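**Klinhom Training Goal, 3 m — portable football goal for clubs and schools**

The Klinhom is our middle size of portable goal, made for small-sided football and for finishing drills. It is sold as a single goal with net, net clips and four ground pegs. If you need a pair, please order two, as we do not keep a boxed set.

The posts and crossbar are steel tube with white powder coating. The joints push together and lock with a spring button, so no spanner is necessary. Two adults can put it up in less than 16 minutes the first time, and faster when they know the order of the parts. Complete weight in the carry bag is 40 kg, so we recommend the Florura trolley if your pitch is far from the car park.

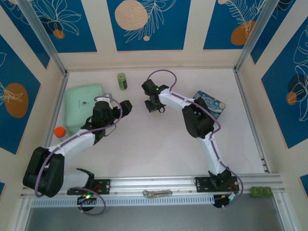

*Two arms on the aluminium rail, grippers over the table.*

The net is knotted polyethylene and it can stay outside through the season. Please take it off before mowing. Replacement nets are kept in stock in white only — the green one was stopped in March and we have no plan to bring it back.

**Anchoring**

The goal must be anchored every time it is used, also for a short warm-up. Pegs are for grass. On artificial turf or an indoor floor, use the Pistodlow sandbags, which are sold separately. Do not let children hang from the crossbar or move the goal without an adult.

**Price and delivery**

- Single goal: $356, GST included
- Delivery to metro addresses: 3 working days
- Regional delivery: quoted by postcode

**From a customer**

"We use it for the under-nines and the joints are still tight after the winter. The bag zipper could be stronger." — Fionnuala Moriarty

For club orders please write to Orathai Wongsuwan in our sales office. Spare parts and warranty are with Nipon Rattanakul.

Page updated 12/06/2023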